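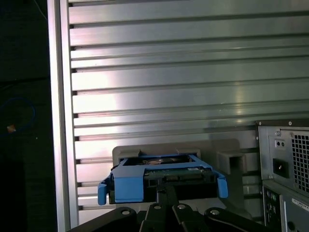 The Blue Caddy

By Kristaps Ozoliņš
December 1, 2024

My aunt kept the whole of Prallon on five hard drives, and on the morning she handed me the keys she made me say their names aloud.

They were named after rivers she had invented as a girl. Altora was the first and the oldest, and the others followed along the shelf in their blue caddies, bright as beach buckets. I loved them at once! I had come up on the early ferry expecting a dusty office and a kettle, and found a back room with a computer humming in the corner and every sound the island had made for sixty years tucked away inside it.

"Not just sounds," said my aunt. "Voices, weather, the band, the year the geese came down the chimney. Your grandfather is in there somewhere, singing badly."

"Which drive?"

"If I knew that, I wouldn't need you."

So I began with Altora. She showed me how the clips let go when you pinched them, and how the caddy slid out with a soft scrape that I felt in my teeth. I turned it over and over. There was the green edge of the board with its tiny gold contacts, neat as a row of houses seen from the sea, and I thought how odd and how wonderful it was that a man could be in there, and his song, and the room he sang it in.

"You'll wear it out with looking," she said. "Put it back and listen."

I put it back and listened. I listened right through the afternoon, with a blanket round my knees and a plate of her seed cake balanced on the desk. There were women gutting fish and laughing so hard that the words went to pieces. There was a schoolroom reciting the names of the rocks. There was a long, long recording of rain on a tin roof, and I played it to the end because I could hear someone breathing near the microphone and wanted to know if they would speak. They never did, but a door opened, and a dog shook itself — such a wet, glorious noise that I clapped.

By supper I had a notebook full of times and titles and no grandfather.

"March was the month for singing," my aunt said, ladling soup. "When the boats were up for painting. Try the ones marked for March."

"Nothing's marked for March. Half of it isn't marked at all."

"Well, then," she said happily, "you've got a lovely winter ahead of you."

After supper I went back in my socks. I only meant to switch off the lamp, but the machine was still purring and there was one more file on the list, with no title and hardly any length to it. I put the headphones on.

Boots on boards. Somebody coughing. Then my aunt's voice, but small and high, a child's voice, saying very seriously, "This river is called Altora and it goes under the house."

"Under the house!" said a man. "Then we'd better have a boat."

And he began to sing, and he was terrible. He was flat and far too loud and he forgot the second verse and sang the first one again with even more joy in it. The child joined in wherever she could. Somewhere behind them a pan lid was being beaten as a drum.

I took the headphones off and turned the speaker up as high as it would go, and I heard her chair scrape back in the kitchen.

We don't use cookies to follow you about. We use one to remember your text size. OK

© Kristaps Ozoliņš | Contact | Back to top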